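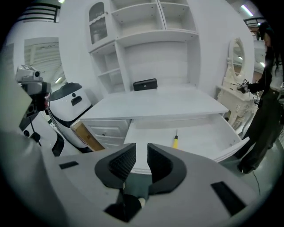

Verside手持采集套件试用评审会 会议纪要

发布:三月 星期一 整理:Rutherford项目设备组

时间:星期一14:00
地点:Rutherford项目小会议室,供应方线上接入
参会方:设备组、数据组、算法组、采购组;Flurico技术支持(仅参加第二至第五项)
会前材料:试用记录表、Flurico报价单第二版、Videl处理报告、套件使用手册

一、上次会议遗留事项

1. 上次会议要求Flurico补充手持夹爪的标定说明。说明已收到,内容覆盖相机内参和指尖开度两部分,缺少标记与夹爪本体之间外参的复核方法。该项不关闭,转入本次第四项讨论。
2. 充电座指示灯含义与手册不一致,Flurico已更换手册对应页。关闭。
3. 采购组询问能否只买手持端、不买处理服务。Flurico答复可以拆分,但拆分后原始数据的解码工具按年授权。算法组认为年度授权会影响旧数据复用,意见记录在第六项。

二、试用范围

本轮评审对象为Verside套件2套,含手持夹爪、随附标记件、头戴相机及配套的Videl处理服务。会议只讨论采集端和数据交付,不涉及下游策略训练的结果。

试用任务以家具类日常操作为主,包括拉开和推回抽屉、从抽屉内取放工具、在桌面与层格之间移动小件。场地家具以白色为主,有书桌、带层格的上架和梳妆台。数据组说明,选用白色家具是有意安排:大面积浅色、低纹理表面对视觉定位不利,供应方样例数据中缺少这一类环境。

抽屉任务中使用过一把黄柄螺丝刀。刀杆细,夹取时对指尖对中要求较高,被列为本轮的难例物件。其余物件清单见试用记录表,纪要不重复。

Flurico提出,浅色环境下建议在家具上增贴定位图案。算法组不同意将其作为默认做法,理由是增贴图案会进入训练画面,实际部署环境中没有。会议决定,本轮验收按不增贴图案的条件进行,增贴条件下的数据另行标注,不计入验收。

三、手持夹爪

1. 外形与握持。壳体为浅灰色,前端为两片深灰色指尖。操作人员反馈:连续操作时腕部负担可以接受,但在抽屉内部取物时,壳体宽度限制了进入角度,需要把抽屉完全拉开。设备组认为属于结构限制,短期无法修改,应写入任务设计规范。

2. 指尖。指尖垫表面为细密网格纹理,对光滑塑料件和金属细杆的夹持表现合格。数据组提出两个问题:纹理内易积粉尘,清洁周期在手册中没有规定;两套指尖垫的闭合间隙有差异,同一物件在两套设备上的开度读数不可直接比较。Flurico同意提供闭合间隙的出厂测量值,并在交付数据中写入设备序号,便于按设备校正。

3. 视野。夹爪相机为大视角镜头,画面边缘畸变明显,层板和柜体的直线在原始画面中弯曲。Videl交付的去畸变版本在中心区域可用,靠近边缘处有拉伸。算法组倾向使用原始画面并自行处理,要求Flurico提供完整畸变模型参数,不接受只交付去畸变后的视频。

4. 遮挡。指尖和壳体占据画面下部,属于设计如此。讨论集中在操作人员前臂横过画面时的遮挡,双人配合任务中尤为常见。会议认为硬件不必改动,由采集规程约束站位:配合人员应从侧面递送物件,手臂不长时间停留在相机与目标之间。

5. 线缆。设备组记录到线缆经过地面的情况,要求正式采集时统一走线并固定。Flurico说明新批次可选更短的线,价格不变。

四、定位标记与头戴相机

1. 标记件。套件使用的白色方块标记,各可见面印有黑色方形与矩形图案。优点是夹爪转动后仍有其他面可供识别。缺点是标记凸出于本体,在层格内操作时可能碰到上层板。设备组要求Flurico说明标记受碰后的容许偏移,以及超过容许值时软件是否报警。Flurico当场未能给出数值,会后书面答复。

2. 外参复核。沿用第一项的遗留问题。目前复核只能由供应方远程进行,单次等待时间不固定,影响当天排期。会议要求提供现场可执行的复核步骤,不依赖联网,由一名操作人员即可完成。算法组补充,复核结果应以文件形式随当次数据保存,口头确认无效。

3. 头戴相机。头戴视角用于补充全局画面。操作人员弯腰靠近桌面时,头戴画面以手部近景为主,此时全局信息丢失。数据组建议把头戴画面定为辅助数据,不作为片段合格与否的判定依据。会议同意。

4. 时间同步。夹爪端与头戴端以开机对时方式同步,长时间采集后存在漂移。Videl报告中只给出整体结论,没有按设备列出。要求补充分设备的漂移曲线,并注明测量方法。

5. 隐私处理。交付画面中人脸须作遮蔽,遮蔽区域应跟随人员移动,并覆盖画面边缘仅露出部分面部的情况。采购组要求把遮蔽漏检的返工责任写入合同,返工期间的数据不得外传。服装上的文字是否处理,由数据组另拟规则。

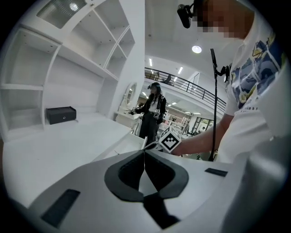

五、数据交付与抽查结果

1. 本轮共提交片段560条,经Videl流程处理并由数据组复核后,合格361条。合格标准以会前材料中的判定表为准:轨迹连续、开度信号完整、任务起止可辨、画面可用。四项同时满足方计为合格。

2. 不合格片段的主要原因为轨迹中断,多出现在夹爪进入抽屉或层格之后。算法组判断与低纹理背景有关,但现有数据不足以排除标记被遮挡的影响,两种原因应分开统计。其次为任务起止不清,属于操作规程问题,不计供应方责任。

3. Flurico对合格数提出异议,认为部分片段轨迹中断时间很短,可由插值补齐。会议讨论后维持原判定。插值片段可以交付,但须带标志位,并且不计入验收数量。数据组保留对插值片段单独抽查的权利。

4. 文件格式。当前交付包的目录层级随任务变化,自动入库脚本无法直接读取。要求统一为任务、设备、片段三级目录,元数据与视频同名存放。时间戳统一为同一时基,不接受在文件名中以本地时间表示。

5. 坐标系。手册与交付数据对夹爪坐标原点的定义不一致,手册以指尖中点为原点,数据以相机光心为原点。Flurico确认以数据为准,手册待改。算法组要求在元数据中显式写明原点和轴向,避免日后再次混淆。

6. 原始数据保留。Videl服务默认处理完成后删除原始视频。会议不接受默认删除,要求原始视频随处理结果一并交付,供应方侧的删除须在我方确认接收之后进行。

六、报价与服务条款

1. 报价单第二版为整包形式,包括手持端、处理服务和远程支持。采购组要求拆列,硬件、处理、培训、备件分别报价。
2. 指尖垫和标记件按易损件处理,应随首批提供备件,更换后的标定步骤须写入手册。指尖垫目前只能整对更换,设备组无异议。
3. 解码工具的年度授权不予接受。算法组意见:合同期内采集的数据,其读取权限应永久有效。Flurico表示需内部确认。
4. 处理服务的响应时间在报价单中写为“尽快”,须改为明确时限,并区分工作日与非工作日。
5. 软件升级不得改变已交付数据的字段定义。如需改变,应提供转换脚本,并提前通知。
6. 培训以现场方式进行,内容至少包括开机检查、标定复核、换垫和数据导出。远程支持不能代替首次培训。

七、决定

Verside套件本轮评审结论为有条件继续试用,暂不采购。现有2套设备留用至下次评审,试用费用不变。

继续试用的条件共4项:
(1)提供现场可执行的外参复核步骤;
(2)交付完整畸变模型参数和统一目录结构;
(3)取消解码工具的年度授权限制;
(4)提供分设备的时间漂移数据。

上述条件未全部满足时,不进入商务谈判。算法组要求记录保留意见:即使四项均满足,低纹理环境下的轨迹中断仍应作为独立指标复测,复测任务须包含抽屉内取放细杆类工具。会议同意记录,复测方案由算法组提出。

八、待办事项

Flurico:书面答复标记件容许偏移及报警逻辑;提供指尖闭合间隙出厂值;修订手册中的坐标原点定义;按分项提交报价单第三版。
Videl(由Flurico转达):补充漂移曲线;调整目录结构;增加插值标志位;修改原始视频删除规则。
设备组:编写走线与站位规范;拟定指尖垫清洁周期;核对两套设备的序号与记录表是否对应。
数据组:按遮挡和低纹理两类重新统计轨迹中断片段;拟定服装文字处理规则;更新判定表中起止动作的写法。
算法组:提交复测方案;用畸变参数验证边缘区域重投影结果。
采购组:整理合同条款修改稿,重点为遮蔽返工责任、响应时限和数据读取权限。

下次会议时间待Flurico书面答复到齐后另行通知。会前材料由设备组汇总,缺项不上会。

相关文档
Verside套件试用记录表填写说明
手持夹爪片段合格判定表(修订中)
Videl数据交付格式意见汇总
Rutherford项目采集场地布线要求
上次会议纪要:充电座与标定说明

Rutherford项目设备组 版权所有 | 联系我们 | 返回顶部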